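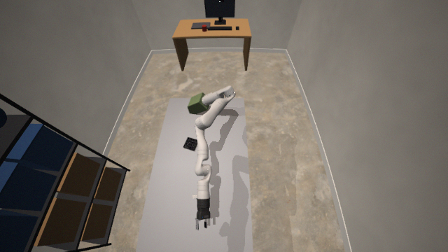
Simulators flatter you, one reader wrote in after our May issue, and a policy that does well in one should be treated as a rumor until a real arm has tried it. We put that to the lead researcher on the Gidey project at Joltano, where a small team trains arm controllers almost entirely in rendered rooms.

She didn't argue much. "It's a fair complaint. Our first version looked great in simulation and then missed on the bench, over and over."

The change that helped, she said, was in how the rooms are built. The group used to train against one bare background. Now each run draws from 22 room layouts, with furniture, different floors and different shadows. The arm never has to touch a desk or a shelf. "They're there so the network learns to ignore them," she said. "If all it has ever seen is a blank floor, a red mug is a big event."

Shadows turned out to be the harder part. The early controller sometimes treated the arm's own shadow as an object and steered around it. Moving the light between runs cured most of that – she wouldn't say all.

Testing on hardware took place at the Kistberg lab over 5 weeks. Of the six tasks the team had trained for, the new controller finished three without any real-world practice. The other tasks still needed tuning on the physical arm, mostly because contact between fingers and object is poorly modeled.

"Friction is where we lose," she said. "The cube in the simulator slides too easily. We knew that and we hoped it wouldn't matter."

The next round will use Stelloritz, a contact model the group has been writing on the side. It is slower, and she expects fewer training runs per night. Would she trust it without the bench tests? "No. I'd still want the arm in front of me before I put a number in a paper."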